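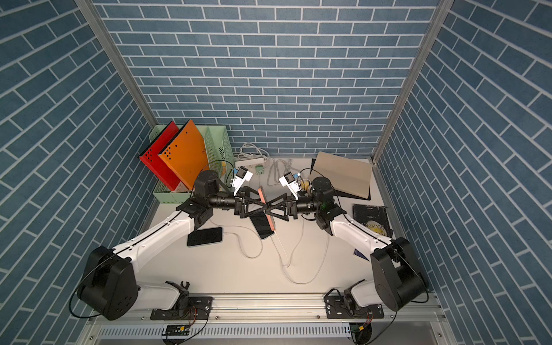 *Blue brick-patterned wallpaper, with pale gray mortar lines.*

I have been told more than once that fake brick is a kind of lie, and I would like to speak up for it, having lived with a good deal of it over the years.

My first apartment in Plarkholm had a roll of the red stuff behind the stove, put up by some tenant before me, and I was fond of it from the first morning. It didn't fool me for a second! I don't believe it was meant to. A printed wall is closer to a drawing of a wall, and we don't scold drawings (or we shouldn't, at any rate).

People who love the real thing will tell you about warmth and age and the way old clay catches the evening light, and I agree with every word. I also rent. Exposing the brick in my present place in Murnen would mean 16 weeks of dust and a very unpleasant letter from the landlord, always supposing there is any brick under there at all. Two rolls of paper and an afternoon got me a wall I smile at when I come in with the groceries, and when I move out it will peel off and leave the plaster as I found it.

So go ahead and pick the blue, if blue is what you like.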